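Search this site
Menu
August, workshop notebook
Posted by the Jalthorpe bench

We use cookies to remember your settings. Accept / Manage

Border finishes, repair stock for Gandolholm

Gandolholm want replacement liners for the bread shelves, oblong, rounded corners, rope-type rim. Their inventory goes back to 1742 but the shelves are modern and the depth is fixed. Working notes on the border, which is where the last lot failed.
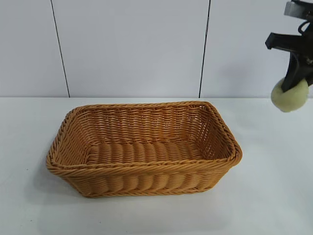
Soaking and stock

Natural cane, second bundle from El Sherbiny. Soaked 50 minutes at room temperature, then wrapped in a damp towel. At 30 minutes the thicker lengths still cracked when kinked over the pliers. The first bundle was fine at 30, so the two are not the same grade whatever the label says. Bernix synthetic needs no soaking but springs back, and the ends have to be pinned until the row is closed.

Border trials, 09.40 onwards

Trial A: three-rod plain border. Quick, flat, too low. The bread trays slide over it.

Trial B: rope border, pairs twisted before laying in. Height is right. Twist tightens going into each corner and the rim lifts there.
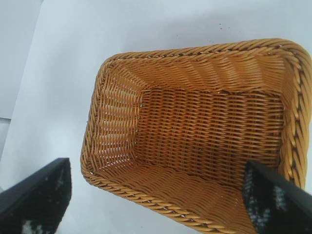
Backing the twist off by half a turn before the corner stake brought the lift down to 3 mm on cane. On the Bernix it made no difference that I could measure. Pre-bending the corner stakes with a heat gun may help; not tried yet.

Load test on B, cane only: 3000 press cycles on the long side with the lever jig. One stake crept out at the join. The rest held. Join was made on the long side and should go on the short one.

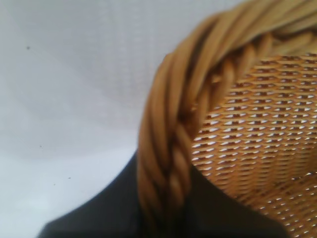
Trimming: cut ends on the slant, inside face, and leave them resting against a stake. Two were cut short on B and pulled through by cycle 1200 — recut the template before the next one.

To do: reorder the 5 mm cane, ask Gandolholm for the shelf radius in writing, repeat B with the join moved.

Sign up for our newsletter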